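**Flulo precision screwdriver set, after six months on my desk**

I bought this set in April, when my old screwdrivers became too round at the tips to trust. I repair used office computers at home in the evenings, mostly desktops which companies throw away, and I clean them and sell them to students and small shops. It is not my main job, but I do it almost every week, so a tool which is annoying becomes very annoying very quickly.

I ordered from the Sostov web store. The delivery took nine days, a little longer than they promised, and the box had one soft corner, but inside everything was fine.

The set has one handle, one extension, a flexible shaft and a tray of bits. The tray is the first thing I like. Every bit has its size printed next to the hole, in white on dark gray, and after six months the print is still readable. In my previous set, from Clutwood, the numbers were only pressed into the plastic, and I had to turn the tray to the lamp each time to find the right one.

The handle is thin in the middle and wider near the end, with a cap that spins freely. You put one finger on the cap and turn with the other fingers. I needed some days to get used to it, because I was holding the Clutwood handle in the whole hand, like a kitchen knife. Now I find the Flulo way better for small screws. For the bigger ones, such as the screws which hold a power supply, I still wish for a thicker handle. My hand gets tired if I do three or four computers one after another.

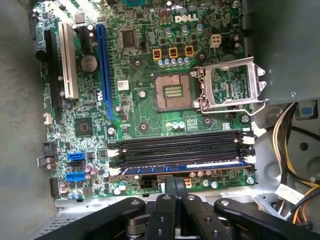
The magnet in the handle is strong enough to hold a normal case screw when you point the bit down. With the extension it is weaker, and long screws sometimes fall. I lost one under a fan in the summer and spent a good part of the evening looking for it. The seller's page says the extension is "fully magnetic," and I think this is too generous.

The bits themselves are good. I used mainly the two middle Phillips sizes and one small Torx, and these three show a little shine on the edges but no real damage. The smallest flat bit is a different story. It bent in the second month, when I used it to lift a plastic clip. I know that a screwdriver is not made for this, so I do not take points away for it, but please be careful if you have the same bad habit.

I wrote to Sostov to ask if I can buy one bit separately. They answered the next day, politely, that single bits are not sold and that I can order the whole tray again. For me this is the weakest side of the product. When one small piece is gone, you should be able to replace one small piece.

The flexible shaft I used maybe twice. It turns nicely in the air, but under real pressure it twists before the screw moves. I would prefer a second extension in its place.

A few words about the case. It closes with a magnet, and the magnet is honest: I carried the set in a backpack on the train many times and never found bits at the bottom of the bag. The lid can also be used as a small dish for screws. The edge of it is low, so do not push it with your elbow – I did this once, and that was enough.

If you open a computer only once a year to clean out the dust, this set is more than you need, and a simple Phillips screwdriver will do the same job. If you do this kind of work regularly, I can recommend it, but look also at the Hughes set. I tried it for one afternoon in a shop class. The Hughes handle is thicker and more comfortable for long work, and the bits felt equally hard, but the case is a soft roll, and I do not like rolls on a crowded table.

My rating is four stars out of five. I take one star away for the missing spare bits and for the extension.

October 15, 2021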